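Setting Out the Cups: A Small Study of How We Arrange Drinkware on a Tray
Student project report, second-year Product and Interior Studies
Submitted June 2, 2025

Why cups

I should say up front that I did not set out to write a report on plastic tumblers. My first proposal was about café seating, and my supervisor, Huguette Kennedy, read it and asked me (very kindly) how I planned to get permission from that many cafés before the end of term. So I went home, made a cup of tea, and while I was hunting for a clean mug I started wondering why my housemates and I all put things away so differently. My housemate Cristian Zapata lines everything up like soldiers. I shove things wherever there's a gap. And both of us would tell you our way is neat!

That became the question. When people put a group of cups on a tray, what do they think of as tidy, and does colour have anything to do with it? It's a small question but I got really fond of it.

What I used

The cups are coloured see-through plastic tumblers, the kind you'd take on a picnic. I wanted plastic because I knew they'd get knocked over, and I wanted colours because a set of plain ones gives you nothing to sort by. The tray is beige with rounded corners, and I'll come back to those corners because they caused me a surprising amount of grief. Everything sat on a marble-patterned top with floral wallpaper behind it, all ribbons and roses. I love that wallpaper. Teodor Wasilewska, who was in my critique group, said it gave him a headache.

I looked at fancier trays from the Cokness range and a divided one from Grarow with a moulded ring for each cup, but a ring for each cup rather kills the question, doesn't it? If the tray tells you where to put things then you're only following the tray. A flat one it was.

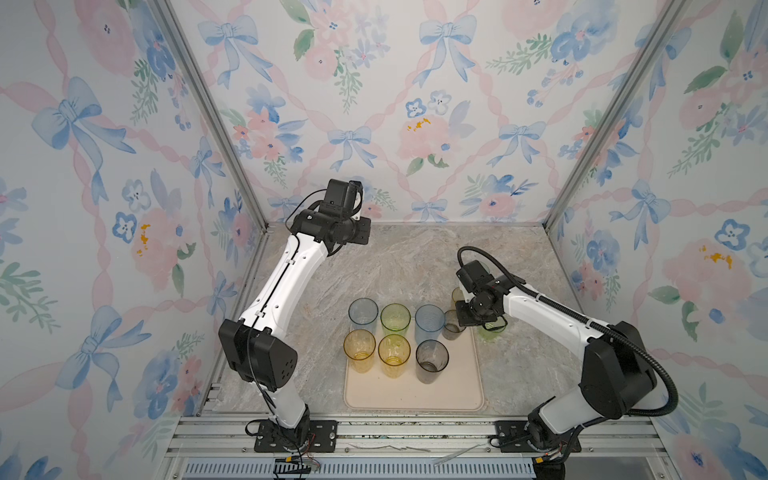 Figure 1. Nine tumblers upright on the beige tray, with pale blue-gray, light green and blue across the back at the left.

I find the grouping in Figure 1 quite pleasing, though I had to look at it for a while to work out why. The amber and yellow are next to each other in front, and the cooler colours sit together behind them, so you get a warm bit and a cool bit without anything being properly sorted. Then the smoky gray finishes off that front three. Over on the right it's less clear, with a brownish gray, a small amber and a green. If you asked me for the rule I couldn't give you one, but it doesn't look like a mess either.

How I did it

I kept the method simple, partly on purpose and partly because I had no budget. I asked 19 people to arrange the cups on the tray however they thought looked right. They were mostly students from my building, plus my aunt, plus two people from the ceramics studio who had Opinions. Each person got the tray empty and the cups in a box, all jumbled. I gave no time limit and I didn't say the word "tidy" until after they'd finished, because in my practice run I said it first and everybody made a perfect grid and looked at me for approval.

Afterwards I asked three things:

What did you do first?
Was there a cup you didn't know what to do with?
Would you leave it like that at home?

The last one turned out to be my favourite. Plenty of people made something lovely and then said no, at home they'd stack them.

I wrote everything down in a notebook and sketched each arrangement from above with coloured pencils. Rosaura Llanos from my year offered to make me a spreadsheet and I'm grateful, but I like the sketches. They show the wobbles. A spreadsheet would have told me "row 2, position 3" and lost the fact that somebody had nudged their row on an angle to make room for their hand.

What people did

Most people started at the back. I hadn't expected that. I'd assumed they would start in a front corner, nearest to themselves, but they reached over and filled the back row and worked forward. When I asked, a few of them said it was so they wouldn't knock anything reaching over it later, and the rest looked at me as though I'd asked why they walk forwards.

Left to right was the usual direction after that. Hatsue Honda worked from the middle outward, and hers ended up being the most even of the lot, so I tried it myself at home with my own mugs. Mine was terrible. I think you need a good eye for the centre of a thing, and I don't have one.

Colour mattered less than I'd hoped. I had a whole section planned on rainbow order and I have had to throw it out. Only 6 people sorted fully by colour. Quite a few more did what I've started calling half-sorting, where you put two similar colours side by side early on, feel pleased with yourself, and then the rest go wherever they fit. The grays were what people fussed over. A smoky gray cup doesn't belong with the blues and it doesn't belong with the ambers, so it gets left till late and ends up on the end of a row.

Now the corners. On a tray with square corners you can push a cup right in and it stays put. With rounded ones the cup can't sit as far in, so people pulled their whole outside column inward a bit, and then the middle column got squashed, and then someone would start over. Nobody blamed the tray. They all blamed themselves! I think there's a proper design point in there about how we take the fault on when an object is a bit awkward to use.

The odd one out

For the second part I wanted to know about leftovers. If there's a set on the tray and one more cup off to the side, does the tray look finished or not?

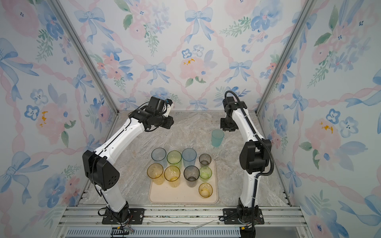 Figure 2. Nine cups on the tray and a tenth, the teal one, standing apart on the marble-patterned surface.

I printed my sketch of this kind of layout and showed it to the same people. The answers split in a way I found really interesting. Some of them saw a full tray and a spare. Others saw an unfinished job, and it bothered them enough that they started telling me where the teal one should go. "Next to the light blue" was a popular suggestion, even though that meant shuffling the end of the back row, where the shorter smoky gray cup stands.

Height came up here too, and I'm annoyed I didn't plan for it. I'd been so busy with colour that I hadn't thought about one cup being shorter than its neighbours. Once you notice it you can't stop noticing it. Two people said a short cup ought to be at the front so it doesn't get hidden, and my aunt said a short cup ought to be in the cupboard.

There was also the looseness of the rows. Cristian looked at my sketch and said they weren't rows. I said of course they were rows. We went back and forth on this over dinner and what we settled on is that I'll call it a row if I can see which cups belong together, and he'll only call it one if he could lay a ruler along it. I've used my meaning in this report.

What I'd change

I'd use cups that are all one height, or else make height part of the question properly. I'd have a square-cornered tray as well and do the whole thing twice. I'd also ask people to set up a tray they then had to carry, because carrying changes everything and mine never went anywhere. Huguette pointed out that a waiter would laugh at most of these layouts, and she's right, they leave the weight all over the place.

My word count for the first draft was 1,321 words on colour theory alone, which I've cut down to pretty much nothing. I'm a bit sad about it but it wasn't what the cups were telling me.

I'm hoping to pick this up again in December with bowls. Bowls nest, and I suspect people will be much bossier about them.

Thanks

Thank you to Huguette for steering me away from cafés, to Hatsue for doing the task a second time when I lost my first sketch of hers, to Rosaura for the spreadsheet I didn't use, and to Teodor, who still doesn't like the wallpaper.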